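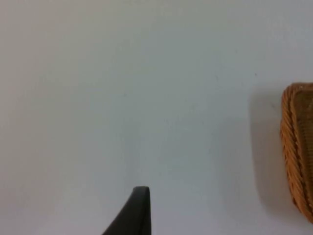
L. Gaete
Program Coordinator, Lalladham Household Room

7/18/25

6 min read

Search this site Search Clear

Progress report to the Vundley Fund: sorting tables and baskets

This report covers the period from March to the present. It deals with the sorting room at Lalladham and the packing corner at Brurkden, the use of the grant so far, and the work still to be done. The accounts for the same period are being sent separately.

Background

The Household Room gives starter packs of kitchen and home goods to people moving into an unfurnished apartment. Most of what we give out is donated. It arrives in grocery bags, moving boxes and plastic tubs, usually mixed. A single box can hold saucepan lids, pillowcases, a can opener and a set of picture hooks. Everything has to be taken out, looked over, cleaned if needed, and put with other things of its kind before a pack can be made up.

When we applied, the sorting was done on folding tables with dark tops. The tops were scratched and two of the tables rocked. Small items were hard to see against them, and teaspoons and screw-on parts were regularly swept back into the wrong box. The sorted goods sat in cardboard cartons on the floor, and the bottoms of the cartons wore out from being dragged.

The application asked for help with three things: better table surfaces, containers that would hold up, and a clear order of work that new people in the room could follow without being shown more than once.

Tables

We now have five sorting tables in use across the 2 sites. All of them have a plain, pale, off-white top with a matte finish. We chose the color after trying a few samples under the ceiling lights at Lalladham. The white sample with a shine was easy to wipe but gave a glare in the afternoon, and the gray one was too close in tone to stainless steel. The matte off-white was the one everyone in the room could work at for a whole shift.

Marks do show on it. Newspaper ink is the worst, and a lot of our glassware comes wrapped in newspaper. We have put a spray bottle and cloths on a hook by the sink, and the tops are wiped down at the midday break and again at closing. Ink left overnight takes a good deal more rubbing. We have asked donors to use plain paper or dish towels where they can, and the note on our donation page has been changed to say so. Some do.

The tables are set at standing height. Two people asked for a seated position, so one table at Lalladham has been lowered and has a chair with it. It is used mainly for matching lids to containers and for checking boxed games and puzzles, which are slow jobs.

The old folding tables have been kept for deliveries. They stand by the back door, and nothing is sorted on them.

Baskets

Woven wicker baskets have replaced the cardboard cartons for anything that is sorted by hand at the table. One stands on the right-hand side of each sorting place, with the work done in the open area beside it. People who are left-handed move it across.

We had planned to buy plastic bins. A basket supplier in Gaete was closing out a line of wicker and offered a better price, and we took a small number to try before deciding. They have worked well for textiles, wooden spoons, brushes and most plastic kitchenware. They are light enough to carry when full and they do not slide around on the tabletop the way the bins did.

There are some things they do not suit:

Knives, graters and peelers. The points catch in the weave. These go in a lidded steel tin.

Anything very small. Hooks, curtain rings and cup screws find their way through. We line one basket with a cotton pillowcase for these and shake it out at the end of the day.

Wool and loose knits. They snag. Blankets are folded on the shelf and do not go in a basket at all.

Three baskets have had handles come loose since they arrived. Two were mended with cord. The other is being used without a handle under the linen shelf.

Each basket has a card tied to it with the name of the group of goods it holds. The first set of cards was printed in type that was too small to read from the other side of the table, and it was redone.

Order of work

The steps are written on a sheet on the wall at both sites. In short form they are:

1. Bring one box to the table. Leave the rest by the back door.
2. Take everything out onto the table and put the empty box underneath.
3. Pull out sharp things first.
4. Throw away what is cracked, rusted through or has parts missing.
5. Put what needs washing on the sink side.
6. Put everything else in the baskets.
7. Clear and wipe the table before the next box.

The last step is the one that gets skipped when the room is busy. At Lalladham this led to a mix-up in the spring, when parts from two coffee makers were combined and neither could be given out. The two sets were separated in the end. We have since moved the wall sheet so that it faces the person at the table, and the last step is in larger letters.

Step one has made the biggest difference to how the room feels to work in. Before, it was normal to have several boxes open at once. The floor is now mostly clear and it is possible to get a cart from the back door to the shelves without moving anything.

Packs given out

We have given out 191 packs in this period from the two sites together. Each pack has a kitchen part, a linen part and a cleaning part. Larger families receive extra plates, bowls and bedding.

Packs have been going out with fewer gaps. In the past, a missing item was usually something we had somewhere in the building but could not find. Can openers and colanders were the usual ones. The gaps we have now are real shortages. We are short of frying pans in good condition, flat sheets for double beds, and dish racks. We have more mugs than we can use and have stopped taking them until fall.

Spending

The table tops and the fittings for them came in close to the price we gave in the application. The baskets cost less than the plastic bins would have. This has left $600 unspent in the containers line.

We would like your agreement to move this amount to shelving for Brurkden. The packing corner there has the tables but very little storage behind them, and finished packs are being stacked on the floor against the wall. The shelving would be the same open type we have at Lalladham. If you would prefer that the money stay in the containers line, we would use it for more baskets and lidded tins.

Brurkden

Brurkden started later than planned. The room needed a new floor covering before we could move in, and the landlord's contractor was delayed. We used the waiting time to sort the Brurkden donations at Lalladham, which made the larger room crowded for several weeks.

The Brurkden tables are in place and in daily use. The light is poorer there than at Lalladham, with only the one window, and the far end of the table is dim by late afternoon. We have put in a clamp lamp, which helps, but its cord has to be taped along the wall. A second outlet has been requested from the landlord. We have not had an answer.

Washing is also harder at Brurkden. The sink is small and shared with the office next door. For now, anything that needs more than a wipe is carried to Lalladham in the van and comes back with the next load.

What has not been done

The training sheet with photographs, which was in the application, is still in draft. The text is finished and has been tried with new people in the room. The pictures of the baskets need to be taken again now that the cards have changed.

The donor leaflet has not been started. We decided to wait until the list of wanted and unwanted items had settled down.

We also said we would keep a record of what is thrown away, by weight. This was done for the first few weeks and then lapsed when the scale broke. A replacement scale has been found among the donations and the record will begin again next month. The report at the end of the grant will have the figures from then on, together with the early ones.

Next steps

Finish the training sheet and send you a copy.

Put up shelving at Brurkden, if the change to the budget is agreed.

Settle the outlet and the lamp at Brurkden.

Replace the cloth linings in the small-items baskets. The pillowcases now in use are wearing thin at the corners.

Write the donor leaflet and have it ready before the fall moving season, when most of our larger donations come in.

We would be glad to show you the room at Lalladham at any time it is open. Mornings are best for seeing the sorting, and packs are usually made up after the midday break. Please let us know your decision on the containers line when you can, as the shelving supplier is holding the price for us until the end of next month.

Contact | © Lalladham Household Room | Back to top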